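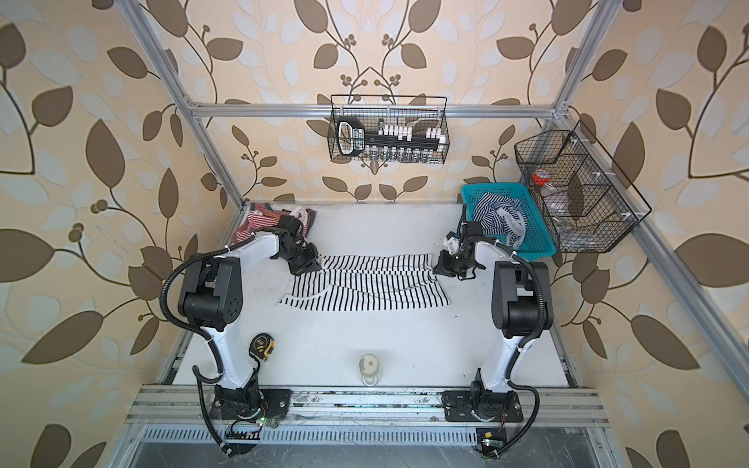
Figure 6.1 Two robot arms at a white work surface, with a striped garment lying flat in the middle.

Chapter 6
Faults That Come and Go

My first intermittent was a kitchen radio, a Berchtold with a cream front and a tuning knob the size of a jar lid. The customer said it cut out "when it feels like it." I put it on the bench, switched it on, and it played beautifully for two days. I gave it back with no charge and felt pretty good about myself. It was on my bench again before the end of the week (and so was the customer, more or less, leaning over it with her arms folded).

If you've worked through the first five chapters, you can already fix a set that is properly dead. A dead set is a friendly thing! You measure where the voltage should be, it isn't there, and you walk backward until it is. An intermittent set won't hold still for that. You lift the cover, the fault goes away, and now you're measuring a healthy radio.

When I was putting this chapter together I went back through the old job book from the shop I ran with Janaka Barua. It holds 1,261 audio repairs, and on 114 of them one of us had written "comes and goes" or something ruder. That's a smaller share than I'd have guessed, because in my memory they took up half my life. They did take up a lot of the bench time. One Skulia amplifier stayed with us from March until the leaves were coming down, and it was a single dull solder joint under the volume control.

So what are we looking for? Mostly it's something that moves, or something that warms up. Cracked solder joints are the big one, especially around heavy parts, sockets, and anything a person pushes or twists. Dirty switch and relay contacts come next. Then there are wires that have broken inside their insulation and look perfect from the outside, and parts that behave when they're cool and quit when they've been running a while. We'll take each of those in its own section, with a worked repair for every one.

Before any of that, though, I want to spend some pages on talking to the customer. I know, you came here for the meter. But Vasanthi Ekanayake, who taught me most of what I know, wouldn't let me pick up a screwdriver until I'd asked when the fault happens, how long it lasts, and what people do to make it stop. "I smack the left side" is a very good answer. Write it down exactly as they say it.

One word on safety, and please don't skim it. Later in the chapter we'll be tapping and flexing boards with the power on. The main capacitor in some of these sets can sit at around 400 volts, and it may hold a charge after you pull the plug. Use an insulated probe, keep your other hand away from the chassis, and reread the discharge procedure in Chapter 2 before you start.

What you'll need for this chapter
A plastic or dry wooden probe
A hair dryer and a can of freeze spray
Contact cleaner
A magnifier and a bright lamp
Your meter, with clip leads
A notebook that stays with the job

6.1 Getting the Story

Start with the time of day.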